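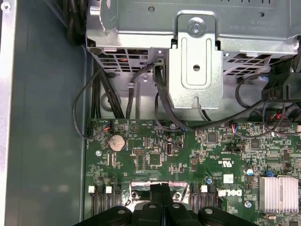 The Jadoon 763 is a narrow hand brush with goat hair, made for removing dry dust from places where a cloth cannot enter. We sell it to people who repair clocks, to owners of old radios, to piano technicians, to libraries and to many persons who only want to clean their house with more attention. The dust is nearly always in the same kind of place: behind a grille, in the corner of a fold, along the border of a hole. Inside a desktop computer, for example, the drive cage of galvanised steel can have two grids of rectangular slots, and each slot has four edges where the dust can hold. A flat cloth passes over such slots and leaves the dust on the inner edge. A brush with soft, long hair goes a little inside and brings it out.

Jadoon 763 detail brush
Maker: Polum
Item number: 763
Availability: in stock, sent from our shop in the order the payments arrive

Technical data

Total length: 182 mm
Width of the head: 12 mm
Angle of the head to the handle: 60 degrees
Hair: white goat, not dyed
Handle: beech, oiled
Ferrule: brass, without nickel
Hanging hole: yes, with cotton cord
Use: dry only

About the hair

Goat hair is soft and has a fine tip, which is never cut. This is the most important point of the brush and also the one that causes most of the questions. If the tips are cut with scissors to make the head look even, the brush looks more beautiful in the shop and works worse at home. The Jadoon is therefore a little irregular at the end. Please do not trim it.

Polum puts the hair in the ferrule by hand, with the tips down in a small wooden cup, and then ties it before the glue. Olga Cordero, who ties most of the heads for this model, prefers hair from the winter coat. The summer hair is thinner and she keeps it for the cosmetic brushes, which we do not sell.

In the first days some hairs will come out. Hold the head between two fingers and comb it gently, or knock the ferrule against the palm of your hand. After that the loss should stop. If your brush continues to lose hair after some weeks of normal use, write to us and we will change it.

Why the head is inclined

A straight brush obliges the hand to stay behind the hair, and in a narrow space the hand touches everything. With the head inclined, the handle goes to the side and you can see the place that you are cleaning. In the beginning it feels strange. Marcelino Vidal, who tunes pianos and tested the first version for us between the keys and under the strings, did not like it for one week and then asked for a second one to keep in the car.

The earlier version had a smaller inclination. It was easier to hold for writing-like movements, but in the back of a bookshelf it was of little help. We have no more of these and they will not be made again.

What it is good for

Books. Hold the book closed and firmly, and brush the top edge from the spine to the outside, so that the dust does not fall into the binding. For old leather that leaves red powder on the fingers, do not use any brush before you ask a conservator.

Clocks. The case, the hood and the carved parts can be brushed dry. The movement should be left to the clock repairer, and oil must never come in contact with the goat hair.

Picture frames. Gilded wood accepts this brush if the gold is firm. Try first in a low corner. If small flakes stay in the hair, stop.

Radios and record players. Unplug first. The cloth in front of old loudspeakers is delicate, so pass the brush in the direction of the weave and do not press.

Computers. Turn off, take out the cable, and wait before you open the case. Brush the vents and the sheet metal first and the circuit board last, with very light movements. Any dry brush can make static electricity, and the Jadoon is not an antistatic brush. For work on boards every day, or on boards that belong to a customer, please choose the Gratard, described further down on this page.

Model ships and doll's houses. We have many customers here. The brush passes between the railings of larger models, but for rigging it is too wide.

Blinds, lampshades, cane chairs, dried flowers, the keyboard of an accordion. All of these were mentioned to us in letters, and all are reasonable. One lady uses it for mushrooms. For food please buy a separate brush and keep it apart from the others.

What it is not good for

It is not for wet work. Water makes the beech swell inside the ferrule, and when the wood becomes small again the head is loose. It is not for grease in the kitchen, for paint, for varnish or for shoe cream. It is not for hot surfaces. The hair is too soft for mud, for rust and for old wax in carvings. For wax we recommend a pig bristle brush, and we can advise you by letter or telephone.

How to work with it

Begin at the top and go down. Hold the brush as you hold a pencil, but farther from the point. Only the last part of the hair should touch. When you press, the hair bends and the side of the bundle rubs the surface, so you move the dust without lifting it.

Have the nozzle of the vacuum cleaner near, at low suction, in the other hand. Brush towards the nozzle. Put a piece of thin stocking over the opening, fixed with a rubber band, if there are small parts that could be loose. After every few movements, shake the brush away from the object or pass it on the border of the nozzle.

Good light from the side helps more than strong light from above.

Washing and keeping

If the hair becomes grey, it can be washed, but not often. Use lukewarm water with a drop of mild soap for wool. Wet only the hair and keep the ferrule above the water. Rinse two times, press with a towel, give the head its form with the fingers, and hang the brush with the hair down. It must dry slowly, far from the radiator. Do not use it until the middle of the head is also dry, and this takes longer than one thinks.

Moths like goat hair. A brush that is in use every week has no problem. A brush that stays in a drawer should have a piece of cedar wood next to it, or be kept in a closed paper envelope. Do not put it in plastic while it is still damp.

The handle can be oiled once a year with a little linseed oil. Let the oil enter, rub with a cloth, and dry the cloth open in the air outside before you throw it away. A folded cloth with linseed oil can start a fire by itself.

Other brushes in this family

Jadoon wide. The same hair with a straight head of 60 mm. It is better for shelves, for the tops of doors and for large frames. It has no inclination.

Gratard. Shorter hair, with a conductive handle, for electronic work. It should be used with a wrist strap on an earthed bench. The hair is harder than in the Jadoon and we do not recommend it for gilding or for lacquer.

Helell case. A roll of grey cotton canvas with places for the Jadoon, the wide Jadoon and one small tool of your own. Closed with a ribbon. The canvas is washed before sewing, so it does not become smaller later. Visitación Urquijo sews them and makes them only in autumn and winter, for which reason they are sometimes missing from the list.

Questions we receive

Is there a version for left-handed persons?
It is not necessary. The head is the same from both sides, and you only turn the handle.

Can I have it with a longer handle?
Isauro Bermúdez turns the handles and can make a longer one on request. This takes some weeks and cannot be returned. Please say which length you need and for what work, and he will tell you if the balance is still acceptable.

Is there a version without animal hair?
Not at the moment. We tried a synthetic fibre in May, and it attracted the dust very well but did not want to let it go.

My brush smells of goat. Is this normal?
Yes, a little, and more in humid weather. It disappears with use and with air. Please do not put perfume on it.

The cord has broken. Can I buy only the cord?
Write to us and we will put one in an envelope without cost.

Ordering and return

You can return the brush if it was not used, in its paper sleeve. A brush that was used cannot go back to the shelf, but if there is a fault in the hair, the ferrule or the wood, we repair or replace it. Please include a note with your name and tell us what happened. Polum also puts new hair in old ferrules when the ferrule is not bent, and for this model the price is lower than for a new brush.

For schools, museums and workshops that order more pieces, ask Olaia Valcárcel for an offer. She answers in Spanish, English and Galician, and she needs the postal address for calculating the transport.

Page revised on Wed 23 October. The price list in paper form still shows the old angle for this model; the data on this page are the correct ones.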